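Uvow opens its clothes library to the whole town this May

For immediate release

Uvow, the clothes-lending charity that began with a rail of school jumpers in a church hall, is opening its doors to everyone in Tirkov this May. Until now only families with children at the town's schools could borrow. From next month anybody with a Tirkov address can walk in, sign up and leave with something to wear, and we could not be happier about it!

The library now holds 3000 pieces, from baby vests and football kit to winter coats, interview suits and a really lovely run of wedding outfits. Members can take nine items at a time and keep them for up to two months. There is no fee to join. If something comes back with a missing button or a split seam, that's fine, the mending table will see to it.

"We used to turn people away at the door, and I hated it," said Adanech Shiferaw, who founded Uvow. "Grandparents, students, people starting a new job on Monday's bus with nothing to put on. Now we get to say come in, what size are you? I've been waiting years to say that."

The move comes after a winter appeal that brought in nearly 2000 donated garments, many of them from households giving for the first time. Every one has been washed, checked, folded and given a label. Plain colours and simple shapes go out fastest, and soft cotton tops hardly touch the shelf before somebody asks for them.

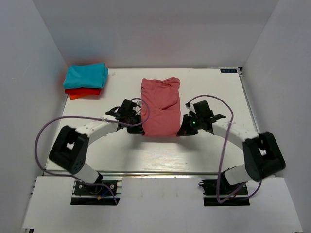
What's new for members

The old reading room on Bouazza Street has been turned into a proper fitting space, with mirrors, a bench and a corner where small children can play while the grown-ups try things on. Opening times are longer too, with the doors staying open until 8pm on late evenings so that people can call in after work.

There's also Brenda, our new van, named by pupils at the primary school after a very long vote. Brenda will take a changing selection of clothes out to the villages and bring returns back, so nobody has to catch two buses to hand in a coat.

Lemlem Araya, who runs the mending table, is starting evening classes in darning, hems and zips. "People come in thinking they can't sew at all," she said. "Then they fix one pocket and they want to fix the whole wardrobe. It's brilliant to watch."

How to give

Uvow is looking for men's trousers in all sizes, school shoes in good condition and anything waterproof. Please bring donations clean and dry, in a bag that you don't need back. We can't take pillows, duvets or underwear that has been worn.

For interviews, photographs or a visit to the library, please contact Sipho Cele in the Uvow press office, Bouazza Street, Tirkov.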